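Gekum two-arm kit: two months in, can it do chores yet?

Posted 26 January 2025

I've had the Gekum setup since November, and people keep asking me the same thing: would it help around the house? Or in the shop? Short answer, a little, if you're patient and your standards for "tidy" are loose. It was $1,135 for the add-on hand and software, and I already had the table and the rest of it.

Picking things up is where it's best. Solid, chunky stuff, great! Blocks, boxes, fruit, the kind of thing a toddler can handle. I ran it on sorting for 12 evenings and by the end I was happy to let it work while I ate dinner in the next room (door open, mind you). 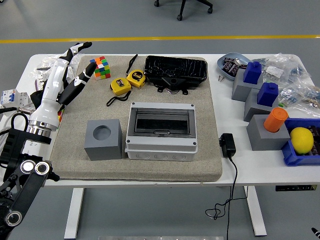
Sorting night: tape measures, a Rubik's cube, bagged parts and a lemon in the blue bin.

Bags are another story. Anything thin and see-through gives it fits, and it'll pinch at the air next to a bag over and over with total confidence. Straps and cords are nearly as bad. My friend Lâm Phùng has the Flatton gripper, which is simpler and cheaper, and hers does better on bags than mine does. That stung a bit.

Laundry? Forget it. I tried dish towels twice and ended up folding them myself. For a small shop that needs the same few hard parts moved from here to there, I'd say it's worth a look. For a kitchen, I'd wait for the next version, or at least for a price cut.

Setup took me a whole weekend, by the way, and the manual is terrible.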